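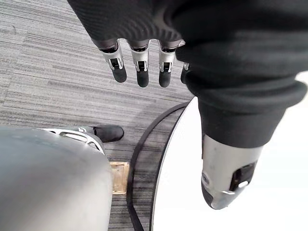 Tegan Faulkner
Household editor, Clustitham Home Pages

How to unpack a shopping basket of vegetables

Clear the table before you bring the basket over. Wipe the surface and put out a towel, a paring knife and a bowl for scraps.

1. Set the basket down with the handle folded to one side if it folds. Ours from Fiken doesn't, so we reach in under it.

2. Take out anything soft first. Tomatoes and ripe fruit go on the towel, stems down.

3. Lift carrots from the thick end. Pulling on the leaves tears them off and leaves a ragged top.

4. Cut the greens off the carrots, leaving a short stub. The leaves draw water out of the root — a carrot stored with its top on goes limp within days.

5. Don't wash the carrots yet. Brush off dirt, put them in a bag with a paper towel and close it loosely. Change the towel every 7 days.

6. Shake the empty basket over the sink and rinse it. Grit collects in the slots along the bottom, and an old toothbrush gets it out.
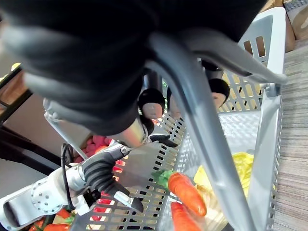
Tawhiri wrote in to say that carrots keep longer in a tub of cold water in the fridge, as long as the water gets changed every 2 days. That works for peeled sticks too. Use a tub with a lid and keep it on the lowest shelf.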